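The Small Vanity on the Striped Carpet

Gallery, June 2019

Most bathroom galleries show you a tub the size of a rowboat and a window over a lake. Ours is a sink. It belongs to the Cellau display in our Nernden showroom, a corner we put together for people whose bathroom is also their hallway, their laundry and occasionally their phone booth. It went up over two long afternoons, and the arguments about the faucet took up most of one of them.

Click through at your own pace. Prices are at the end, where they can't scare anybody early.

1. The basin and what lives around it

White, rectangular and deep enough to wash a sweater in, set into a pale marble-look top with yellow and gray veins. The matte black faucet won the argument. The two white flowers are artificial and have so far thrived under our care. Toothpaste goes in the cup in most homes, or so we're told, but along the front edge is where it ends up in ours.
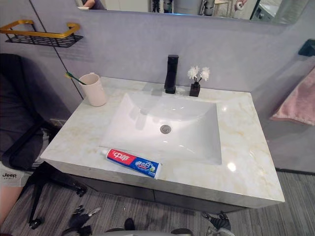 2. The floor

Yes, it's carpet. Gray, finely striped, and the one thing every visitor brings up before they've even tried the faucet. We wouldn't lay it in a bathroom with a shower, and the Dogar people who sold it to us wouldn't either. In a showroom it's kind to feet, and the streaks run from silvery to charcoal, so it forgives a lot of crumbs.
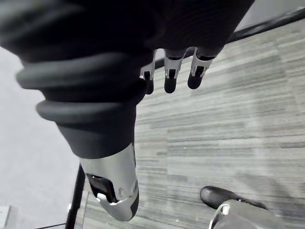 If you want the same look at home, ask for the Stendby vinyl plank in the darker gray. It comes in packs that cover 40 square feet, it can be mopped, and nobody's mother will say anything about it. Order one pack over. You'll ruin a few planks at the door frame like everyone else.

3. The table next door

People sit down at the marble-topped table to think over what they've seen, and some of them think for a very long time. The top is white with faint beige and gray veins, a reasonable match for the vanity if you don't hold them side by side — we did, and wish we hadn't. A sheet of clear glass lies on it, and the office chair is black and more comfortable than it has to be.

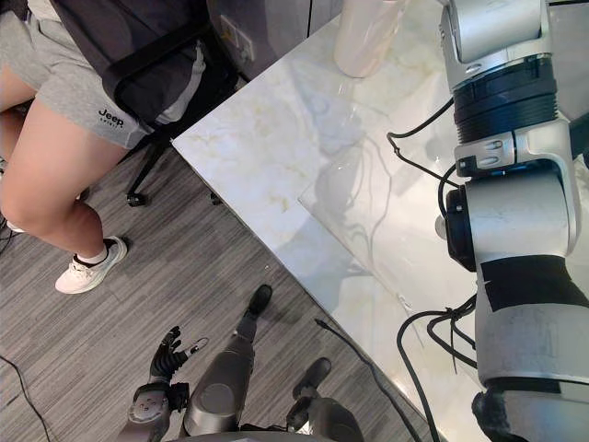
Samples can be borrowed for a week. We used to say two, until a piece of countertop left in September and came home with a burn ring from a saucepan.

The prices, as promised: $638 for the vanity cabinet and top, $535 if you take it without the basin, and $401 for the table. The faucet is quoted separately. The flowers are not for sale, although we've been asked more than once.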